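Floors: what is worth buying and what isn't

I have a low opinion of floor products. The cupboard under our stairs once held a spray for wood, a spray for tile, a "reviver" and a mop with its own battery, and the kitchen looked the same whichever one I used.

Sweep first. Most people mop over grit and then wonder where the scratches come from. A soft broom does it, or a vacuum with the brush bar switched off.

Use less soap. The dull film people complain about is very often old cleaner, and another capful won't shift it. Try plain warm water for a fortnight before you spend anything. Wring the mop until it stops dripping – then wring it again if the floor is wood.

Vinegar I don't trust. It gets recommended for everything, and on stone it can take the polish off for good.

Felt pads under chair legs do work, but the stick-on ones slide about by October. Ours came from Jafri, 39 in a bag, and the tap-in sort have outlasted them twice over. As for polish that promises 1000 footsteps of shine, I'd like to know who was walking.
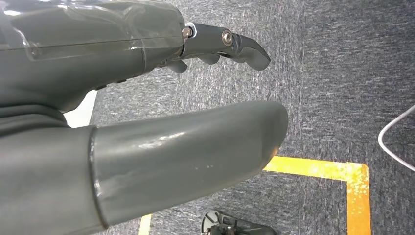 Sneha Nishad: Agree on the soap, but a drop of washing-up liquid is still the only thing that gets cooking grease off our tiles. Water alone just moved it around.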